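Right, budget season. I've got until the end of November to put in a number for the gripper bench and I'm going to think out loud at you lot, because it helps.

The pot is 1,650. That has to cover fingers, a wrist camera if we want a second one, spares, and whatever I've forgotten (I always forget cables, and cables are never cheap).

What I'm shopping for is something that can cope with clear glass. Boxes and tins we can do all day long. Glass is where the money goes!

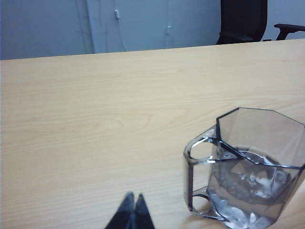
Clear glass on a pale wooden table, both times.

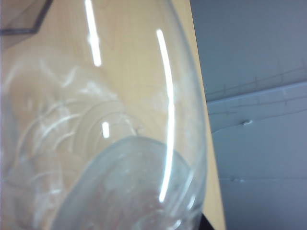
Armelle Caron reckons I should stop pricing fingers altogether and put the lot into lighting, as a decent diffuse panel did more for her glassware work than any gripper she ever bought. She'd also like me to know that she said this last year.

OK so she did say it last year. I've gone back and looked. Sorry Armelle.

But! Lighting doesn't help me if the fingertips slip, and I've been eyeing the soft Gavuler pads for ages. They come in packs of 10 and I'd want two packs to be safe. The Cendel ones are cheaper but you have to buy the adaptor plate separately, and the plate is nearly 200 on its own. Cheeky.

Also asked Prikwood for a quote on a full set, fingers and mounts together. They came back the same afternoon, very polite, with a 13 week lead time. So that's next spring, then. I might still put it in as a line for the following year and see if anyone crosses it out.

Second camera: still dithering. A better one close to the fingers would be lovely but then I need a new bracket, and the bracket means moving the cable run, and before you know it I've spent the pads money on zip ties and a weekend.

Current draft, in order of how much I'd sulk if it got cut. Pads, two packs. One light panel (fine, Armelle). Spare set of fingers. Mugs, because we need a proper mix of shapes and I'm tired of borrowing them from the kitchen. Camera at the very bottom with a question mark.

Things I've left out on purpose: delivery and training. Rhonda Carrier has told me off for leaving out delivery before, so I suppose that's going back in, which means the spare fingers are looking wobbly.

If anyone's used the Dai light panels on a small bench, can you tell me whether they run off an ordinary plug or need their own supply? The product page says both, in different places.

And if you've got a Cendel adaptor plate sitting in a drawer, I'll swap you for biscuits. Good ones. Message me.

Spreadsheet goes in by four tomorrow so shout before then please.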